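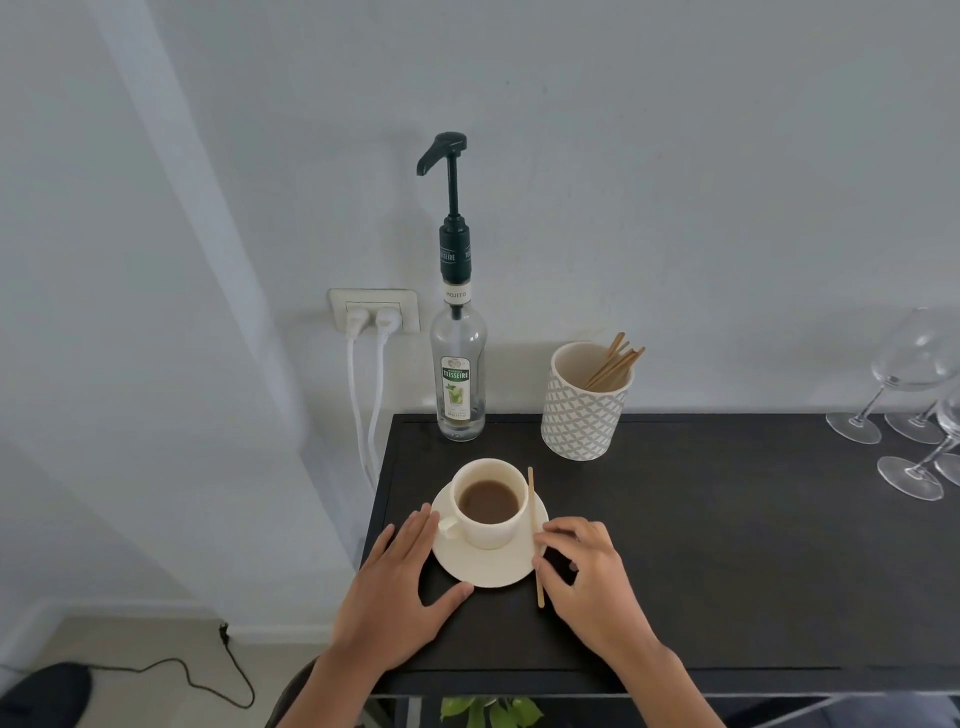 Oranuch Phetsri 在上个月的聚会上对我说，她学冲咖啡两年，最难的还是把一杯奶咖放到客人面前的时候手不要紧张。我听了以后很同意，所以这一次的招募，我们把“端杯子、放杯子、搅拌”也写进练习的内容里。

Wanen 咖啡练习室 三月班招募参加者

我们是一个小的练习室，在 Clovcombe 楼的二楼，从楼梯上来左边第一个门。三月我们想找14位参加者，一起练习在家里和小店里都用得到的饮料服务。没有经验也可以报名，有经验的人也欢迎，但是请不要期待比赛级的拉花课程，这个我们不教。

练习的内容
牛奶咖啡的比例，热的和冰的
糖浆的用法：薄荷、莫吉托口味、香草，还有按压泵的清洗
杯子、杯碟和搅拌棒怎么摆，左手和右手怎么配合
收桌子，擦桌子，下一位客人来以前的准备

时间
每个星期一晚上七点开始，每次90分钟，一共九次。迟到的人可以进来，只是请安静地找位子。如果要请假，请在当天中午以前写信。

谁可以参加
满十八岁，可以用中文做简单的交流。我自己的中文也是后来学的，所以说得慢没有关系。对牛奶过敏的人请在报名时写清楚，我们可以换成燕麦奶。糖浆含糖比较多，需要控制血糖的人也请先告诉我们。

费用
课程不收费，咖啡豆、牛奶和糖浆由练习室准备。请自己带一条围裙和一块干净的布。作为交换，参加者在课程结束以后，要来我们的 Dundov 开放日帮忙一个下午，给来访的客人做饮料。这个下午没有工资，午饭我们请。

怎么报名
请写一封短信，内容有您的名字、电话、平常喝什么咖啡，和为什么想来。信可以交给一楼柜台的庄思瑜（Szu-yu Chuang），也可以放进练习室门口的信箱。收到信以后，我们会在七天以内打电话给您。位子满了以后，后面的人会排在候补的名单上，有人退出时按照顺序通知。

关于课程内容的问题，请找我。每天下午三点以后我都在练习室，如果门关着，请敲得大声一点，磨豆机开的时候我听不见。

负责人 Analyn Saludo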